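Can a machine sort the silverware yet?
January 4, 2018

Sorting spoons is a small job at home and a long one in a hotel kitchen. Brevari has two robot arms working on it, with clear bins for the different kinds.
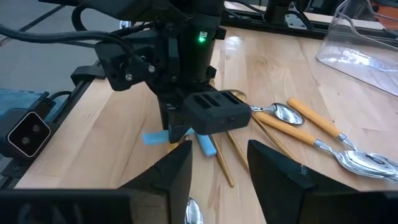
Hennessy asked whether a cheap tray with slots wouldn't do the same job. For one family it would. A banquet hall that washes 1,000 pieces a night is another matter.

Spoons slide, shine and hide under each other, and each of those gives a machine trouble.
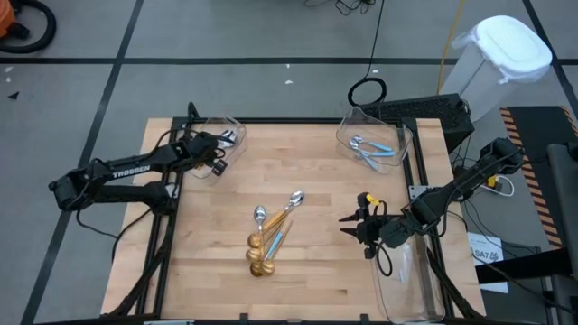 Speed is the other problem. The goal set in December was 225 pieces an hour, and a practiced dishwasher does 500.

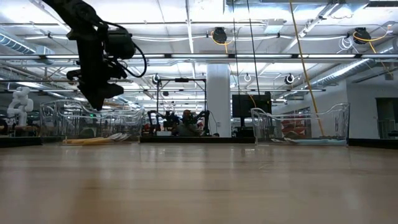
Folding towels is further off, and so is wiping down a counter.

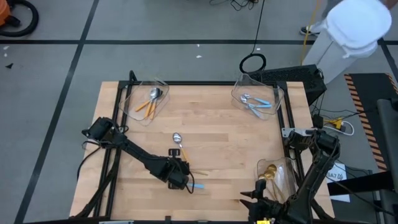
For now we would keep the kitchen staff. We plan to look at dish racks next.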